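Equipment Notes: What We Are Asking For, and What We Are Not

Members of the planning group have been asking since June when the folding line is going to be automated. The short answer is that it is not in this budget. The longer answer follows, and it will disappoint the people who came back from the Sarna open house with brochures.

For anyone who missed it, Sarna showed a two-arm cell that folds T-shirts and small towels. Malthorpe quoted us on something similar, with a cheaper table and a longer lead time. Both sales teams were pleasant. Both used the word "turnkey" more often than I would like, and when I asked what happens when a shirt comes out of the bin inside out, both told me it was on the roadmap. I have been buying laundry equipment for 16 years and I have a drawer full of roadmaps.

What we are asking for is much smaller. We want to lease hand-held grippers and record our own people folding our own kinds of garments, so that whoever we end up buying from has to train on work that looks like ours. Medrano offers a lease on these, two to a set, and they are in use on the fold trials now.
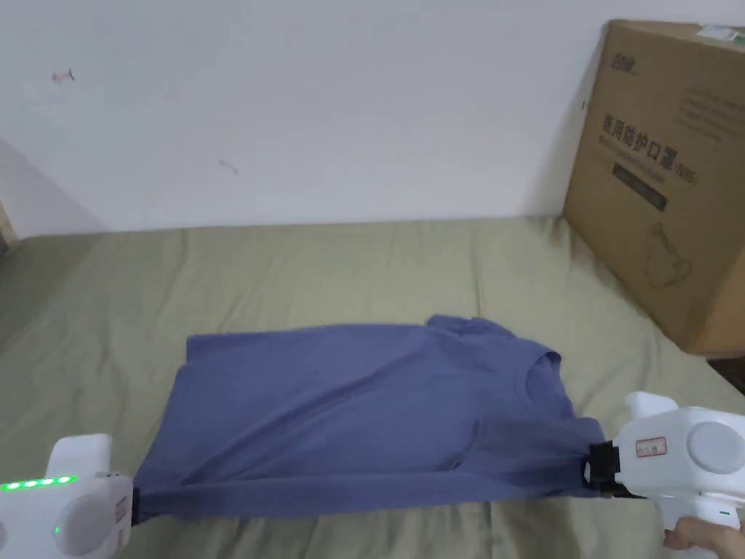
My main worry with any folding quote is what the vendor counts as a fold. The Malthorpe paper gives a rate per hour, and you have to read down to a footnote to learn that it starts with the garment already flat and facing the right way. That is the easy part of the job. Stretching a short-sleeved tee by the two ends of its hem, with a gripper on each corner, is a fair picture of where their clock starts. Everything before it (finding the hem in a heap, getting hold of a corner, noticing that you have a sleeve and not a corner) is left to somebody else, and in our building that somebody is on the payroll already. If the rate does not include the heap, I do not want the rate on the cover sheet. Leobardo Barajas put this to Malthorpe in writing and we got back a very nice video.

The lease also gives us something to compare. Right now, if a vendor says soft cotton is no trouble, we have nothing to say except that we doubt it. With recordings of our own we can hand over the same set of garments to each bidder and ask what their system does with them. I would rather spend a little on that than a lot on finding out after the bolts are in the floor.

I know how this sounds to some of you. It sounds like paying to put off a decision. There is something to that. Leasing tools for recording does not fold a single extra shirt, and I have said so to the finance office. If the recordings sit on a drive and nobody at the vendor looks at them, we will have bought ourselves a hobby. So the request has conditions in it, and I would like them to stay in when it goes upstairs.

What the request covers

1. Two sets of hand-held grippers on a short lease, with the right to send them back. No purchase option has been priced, on purpose. Purchase options have a way of turning into purchases.

2. Paid hours for the people doing the folding. The first draft from Medrano assumed staff would do this "in quiet periods." I would like to see one of these quiet periods. The hours are now a separate line, and if that line gets cut the whole request should be withdrawn.

3. Storage and labeling. We are asking for 159 usable recordings per garment type before any of it goes to a bidder. Gramard has said they can check the files and throw out the bad ones. Their price for checking was higher than I expected and I have asked them to explain it. Until they do, it stays in the budget as a question mark.

4. T-shirts first. Tees are most of our volume and they are harder than they look. A soft cotton shirt gathers and twists at the pinch points as soon as both hands have hold of it, and I want that in the recordings, creases and all. Bidders should not be getting a tidy selection.

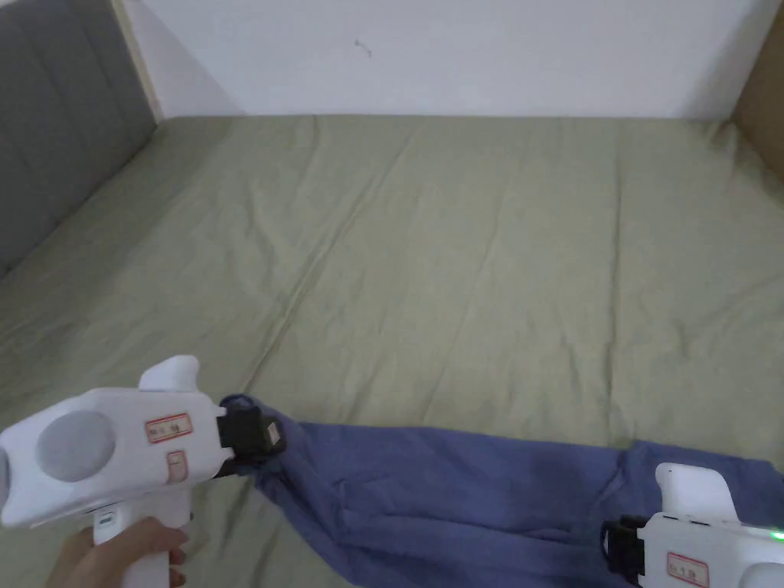

5. A stop date. If we do not have the recordings by the end of the lease, we do not extend. We write up what we have and move on.

What the request does not cover

No arms, no cell, no conveyor and no floor work. There is also no money for "integration support," which Sarna wanted to add at this stage even though there would be nothing to integrate. When I asked what it was for, I was told it would reserve us a place in the queue. We can stand in the queue for free.

Fitted sheets are out too. Several of you asked. Neither vendor would quote a rate for them, and that is the one answer from the whole process I fully believe.

What happens next

The request goes in on 07/09/2021. It is 58 lines long, mostly because I split out every item that had been bundled under "services." Please read the services lines even if you skip the rest. Leobardo has copies of both quotes with the footnotes marked, along with the list of questions that came back unanswered.

Comments should go to him by email before then. If you think we should skip the lease and buy the cell, say so, and tell us which of your own lines you would give up to pay for it.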